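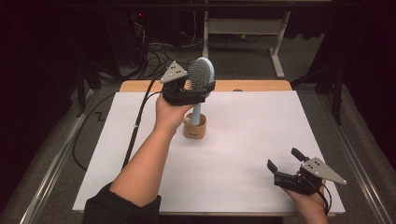
Chapter 15
Care and Storage of Personal Items

Students in this course have already studied linens and work surfaces. The present chapter turns to the small articles of daily grooming — brushes, combs and the holders in which they stand. A hairbrush returned to a fixed place is easier to find and easier to inspect. The chapter begins with the upright holder, continues with the cleaning of bristles and pads, and closes with the storage plan used at the Andcombe residence. Key terms are listed on page 217.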